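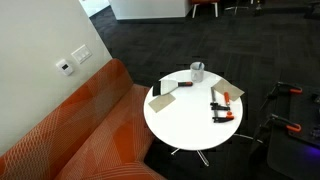
Print | E-mail
Filed under: Housing & Neighborhoods
Search this site Go

Zoila Agudelo directs the Palomino Home Repair Fund, which awarded 158 grants last year to owners of older houses.

"Most applicants ask for help with walls and windows," Ms. Agudelo said. "A grant of $300 covers the supplies for one room."
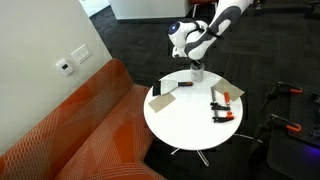
A putty knife and sandpaper on a round table.

Applications are reviewed within 3 weeks. Ms. Agudelo said that renters may apply with the written consent of the owner. The next round opens in June.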